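Brudora 55 Roof Box Liner and Strap Kit

Made by Gumede for the Skarnimetti range of estate car roof boxes

The Brudora 55 is a fitted liner for hard-shell roof boxes. It stops luggage sliding forward under braking and cuts down the rattle you get on a long motorway run with a half-full box. The base mat is closed-cell foam and can be trimmed with kitchen scissors. Four webbing straps run across it and hook into the existing anchor points, so there is no drilling.
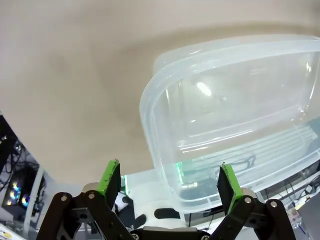
Fitting takes one person and no tools. Open the box fully, lay the mat in with the ribbed side up and push it into the front corners first. Thread the straps after that. If your box has a central lock bar, fold the mat along the scored line before you lift it in.

The kit suits the Skarnimetti 254 and 286. It also fits the older Flevada boxes sold up to June, but the rear strap will need shortening. It does not fit boxes that open from one side only.

What you get
Base mat, grey
4 webbing straps with cam buckles
Spare hooks
Fitting sheet

Guarantee: 5 years against split seams and failed buckles. Fading is not covered.

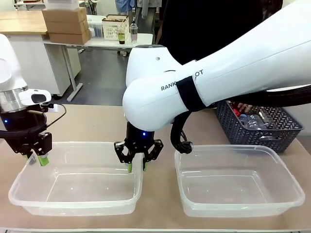 Two clear plastic containers on a beige tabletop.

Washing: take the mat out and hose it down. Leave it flat until dry. Do not use tar remover or screenwash on it, as both soften the foam. The straps can go in a cool machine wash inside a pillowcase.

Check the weight limit for your roof bars as well as the box. The lower figure is the one that applies, and the liner counts towards it.

Fitting queries and spare straps: ask for Iona Baird at the parts desk.

Page last updated October 16, 2019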